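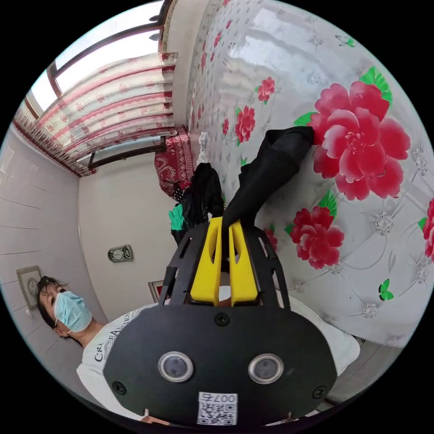
October 4, 2020

My wrists hurt and my coffee is already cold, so let me get this down before I lose the will. We hit 573 takes yesterday! I really didn't think we would. In September I was telling everyone at Bradcombe that we'd be lucky to scrape together 300 before the weather turned, and now I have to eat that (gladly).

The bedroom turned out to be the best thing we've done for Cedel so far. I fought it a little at first, I'll admit. The lab bench was so easy, gray mat, even light, everything at the same height, and the policy we trained on it looked gorgeous right up until we showed it a bed. Then it would go for flowers. Printed ones! It would reach down and pinch at a patch of pattern with total confidence while the shirt sat there next to it. So now we pick clothes up off a bedspread with big red peonies and little green butterflies all over it, with the window bright behind the curtains, and if it can learn cloth from that it can learn cloth anywhere. That's the theory, anyway. I've been wrong about theories before, see basically all of last month.

Black clothes are still the worst. You get a heap of them and it's one dark blob, no edges, no idea which bit belongs to what. I spent ages on that pile yesterday. With my own hands I'd just feel for the cuff, but through the yellow fingers you feel almost nothing, only a sort of mush, so you end up looking hard and guessing. Which is the whole point, I suppose, the robot has to look hard and guess too. But it made me slow, and slow takes mess up the timing. If I hover before a grab, the model learns to hover. We had one version that just hung in the air over a pile like it was trying to remember why it came into the room. (Me, most mornings.)

So the new rule is that I decide first, hands still, and then go. One grab, one lift, lay it down, done. If I miss, I keep the miss and grab again in the same take. I used to throw those out! I had this idea the data should be clean, and I must have tossed hundreds of good seconds of recovery that way. When we put the misses back in for the small test on the Messina arm, it started going back for a second try by itself. 40 trials, and it dropped the cloth for good in only 5 of them. I did a little dance in the hallway. It's a tiny test and I know it, same bed height every time, and I chose the clothes, so I'm not writing it up as anything yet.

Things I want to sort out this week: the grip width readings drift when I've been going a long while, and I can't tell if that's the fingers or my tired hand squeezing unevenly. I want to try shorter sessions and see if the drift goes away. Also the masks. Mine slides up when I look down, and looking down is the entire job. I keep tugging at it between takes and then forgetting where I was in the list.

And I need to read the Bollatden paper again, the part on lighting. They say they shut the curtains and used lamps so every take matched. I'm leaning the other way, I'd like morning and late afternoon both in there, but I should at least know what I'm disagreeing with before the call.

No recording today. I have a mountain of my own laundry and I'm going to fold it with my actual fingers, badly, in front of the TV.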